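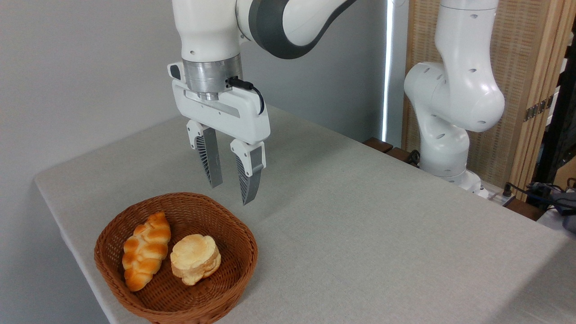
Household Notes – Kitchen and Table

Visitors to the Prindcombe open day on 12/08/2019 saw bread handled at the table by robotic arm. The session was led by Régis Texier of Barnik, and questions on the care of bread and baskets were taken by Ziad Rawashdeh. Several of the points raised apply equally to the home kitchen and are set out for members who could not attend.

Choosing a basket. A round wicker basket with sloping sides suits rolls and buns. Leave part of the floor of the basket clear, so that a hand, or a gripper, can reach in beside the bread. A braided roll and a flat bun may share a basket.

Lifting glazed bread. Mr. Texier advised opening the fingers wider than the roll and coming straight down over it. The same holds for kitchen tongs. Squeeze only until the roll lifts – a glazed crust cracks easily, and a braid will pull apart if it is held by one end.

The table covering. A pale, finely textured cloth keeps a basket from sliding. Shake it outdoors before washing. Crumbs left in the weave turn to paste.

Cleaning wicker. Brush the basket dry with a soft brush, working from the rim down. Wipe with a damp cloth if needed and dry it upside down, away from the heater, for 4 hours. Do not soak it. Mr. Rawashdeh recommends a liner for sticky or iced buns.

Storage. Rolls should be eaten the day they are baked or frozen once cool. Baskets may be stacked if a sheet of paper is placed between them.

The next open day will be held in February. Places are limited to 50 and bookings may be made at the front office, extension 3949.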